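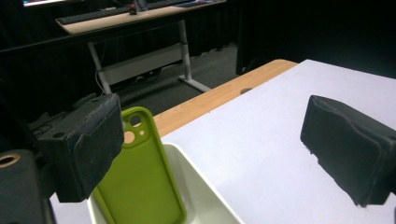
I went to the open afternoon at Griletti in March and said I'd report back. The part I spent longest at was the hand-held gripper table, where a person does the task with a gripper in each hand and the recordings go to train the arms. The job was phone cases and a bin. A green case standing up in the bin gives the fingers a rim to close on, and the black padding on the left one is already fuzzy with lint. They told us they log 800 runs before changing the object.

Macario Cervantes wrote:
> Did you get to see the fingers up close?
> We were quoted 3,970 for 2 sets from Nowakowski
> and I'd like to know how the pads hold up.

Yes, pretty close. The pads are creased and ragged at the edges. I didn't ask how old they were. 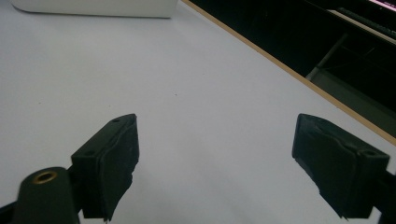
Both fingers open over the table, nothing held.

Each person works 45 minutes and then swaps out. The grippers are cabled — I'd want to try that before ordering.

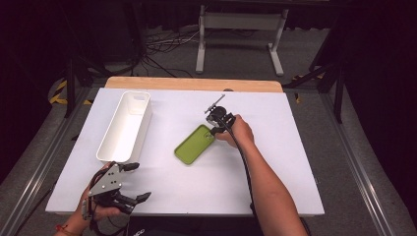

One gripper in each hand, green case on the board, white tray to the left.

I can bring my notes to Brurnard if anyone wants them.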